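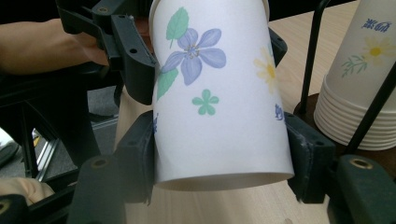

Reading logs need to go. I've been saying it in the staff room since May and I'm going to say it here too, fast, before the second bell. Twenty minutes a night, parent signature, turn it in, get a stamp. I ran them for years. Had the stamp and everything. I was going through a stack of them over coffee this morning, white paper cup with the big lavender-blue flower on it and the little green leaves, and every single log said 20. Not 18, not 35 because the book got good. Twenty, twenty, twenty, same pen all the way down. We all know what that is. That's a parent at the kitchen counter signing a week at once so the kid doesn't lose recess.

So what are we measuring? Who has a parent with a pen.

Dorottya Kerekes teaches across the hall and she disagrees with me, loudly, and she's a better teacher than me so I'll give her side. She says the log is a nudge. Some kids only open a book at home because of that box. Fine. Maybe. But I have asked those same kids what they read and I get the title and then a shrug. One boy told me he sets the timer and looks at the page. His words. Looks at the page.

The school also pays for Zirau now, which is the log but on a tablet. It counts minutes. It gives you a flame if you read every day and takes away the flame if you dont. My class had 853 minutes in the first week and I was told this was wonderful. I had a girl crying over a flame. She had been at her grandmother's, reading a real book, a fat one, and it didn't count becuase it wasn't in the app.
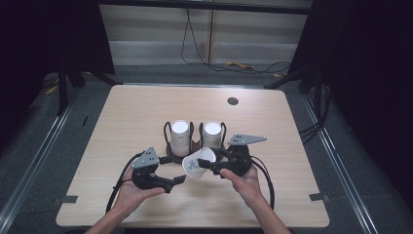
Both hands busy at the wooden table.

What I do instead. Not fancy. Ten minutes, right after lunch, everyone reads, me too. No worksheet after. Then two or three kids talk if they want to. Hoi-yan Au, our librarian, comes in when she can and does the same, just sits down and reads, and the kids are nosy about what she's got, and then they want it. That's the whole program. Costs nothing, has no flame.

And yes, I know, accountability. Arash Shahbazi asked me at the last parent night how he'd know his son was reading if there's no log. Good question, I fumbled it. What I should've said: ask him about the book. At dinner, in the car, whatever. If he can tell you why he hates the main character, he's reading. If he can't, the signature wasn't going to fix it.

I don't think home reading is bad. I want them reading at home! I want it so much I'd like us to stop making it a chore with a form attached. You take something a kid might do on the floor of their room with a flashlight and you put a supervisor on it. I wouldn't read either. I was asked to log my own reading for a training once and I quit the novel on page 60 and never went back to it. Grown woman, likes books.

The new logs for next term are already printed, 2,000 of them, they're in boxes by the copier. I'm not sending mine home. If the office wants to talk about it my door's open, just not during those ten minutes.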